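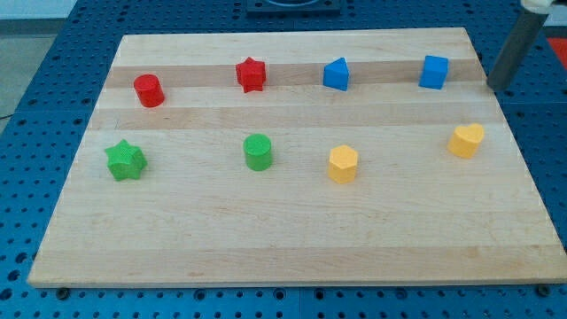

To: skakano-demos
Subject: Re: Re: how much do the start positions need to vary?

Hi all,

Great question, and it caught us on a good day, as we've just gone over the 700 mark with the shape blocks (737 demonstrations as of this afternoon!). Replies in between.

> We're at 260 demonstrations on our own bench and the policy is still
> hopeless unless the blocks start more or less where they did in
> training. Did you move everything between episodes, or only the
> piece being picked up?

Everything. For our first 200 we only moved the target piece, and the policy learned where to go without paying much attention to what was there. Swap the star and the cylinder and it would reach for the old spot quite happily. Now we lift all eight blocks off after each episode and lay them out again by hand, in two loose rows of four. Loose is the important word! I used to nudge them into line out of habit and had to train myself out of it.

> Do you keep the colours grouped? We weren't sure if that gives the
> model a shortcut.

Sometimes. We have two each of red, blue, green and yellow, and one family of layouts keeps each pair side by side, with red and blue at the back and green and yellow in front. It's handy for instructions like "pick up the red star", where the neighbour is the same colour and shape has to do the work. The other families split the pairs up. If you only ever record grouped layouts then yes, I'd worry.

Don't forget rotation either. The cylinders don't care, but the heart and the triangle certainly do, and a grasp that's fine on two flat faces can skid off a corner. We turn those two by a different amount every time.

> Is the board bolted down?

Yes, it's fastened at the front corners, straight into the holes of the table. We ran without fasteners for a while at Isbridge and the board crept a little every session, which made the early and late episodes hard to compare. The wood grain is quite stripy and I half expected it to cause trouble for the vision side, but so far so good.

> How many do you hold back for testing?

96, all recorded in one go with layouts that never turn up in training. I'd set these aside before you collect anything else, so you aren't tempted to raid them later.

The layout sheets are in the Tarer folder under "blocks", along with the Cordier export script. Please grab them and tell me what breaks. And if anyone has recorded with the blocks touching each other, I'd love to hear how you went, as we're starting on that in November and I can't wait to try it.

Cheers from the Isbridge bench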